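Prendura cup set, known faults

200 episodes recorded in November on the two-arm table, cups and cloth. Read this before training.

The left gripper lost torque in 5 episodes and stopped without raising an error. Those are kept in the folder "stalled" - don't mix them with the rest. Wrist cable strain is the likely cause, not confirmed.

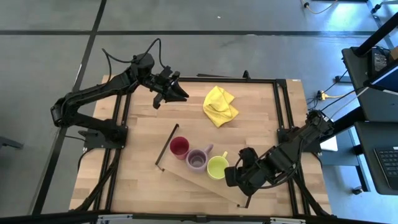
Reshma Mkhize replied that two more stalls turned up in the Catico logs, and asked that the torque limit stay lowered until the cable is rerouted.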